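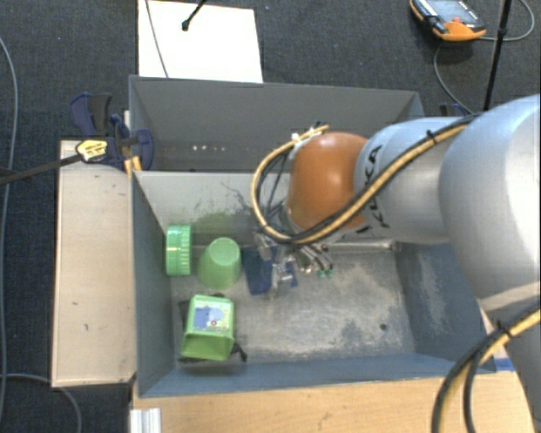 Arben Tomić asked us to put the cleaning before the filling, as people at Gritstead kept topping up bins with grit still in the bottom. The section now runs in that order.

## 4. Preparing a large floor bin

Applies to Vastomden bins with a bare metal floor. Allow 20 minutes per bin.

1. Take everything out, including flat items lying against the floor.
2. Brush loose dirt from the back corners toward the front wall, then lift it out with a hand scoop.
3. Wipe the walls and the sloping inner panel with a damp cloth. Green or whitish rub marks that stay after two passes can be left alone.
4. Run a gloved hand over the floor. Scratches are normal wear – a raised edge is not.
5. Dry the floor fully before refilling.

**Caution:** Do not use steel wool or scouring powder. Both cut into bare metal and leave residue that transfers to the contents.

**Note:** If the bin stands on carpet, put a mat down first. Grit brushed over the front wall is hard to get out of the pile.

### 4.1 Refilling

1. Lay flat items down first, with no overlap at the walls.
2. Keep the total load under 40 kg.
3. Leave 5 cm clear below the rim on all sides.
4. Write the cleaning month on the Koval card (for example, *March*) and return it to the holder.

A bin with a raised edge or a split seam goes to Trenedwood for repair. Tag it and keep it empty until it is collected, usually in roughly 8 working days.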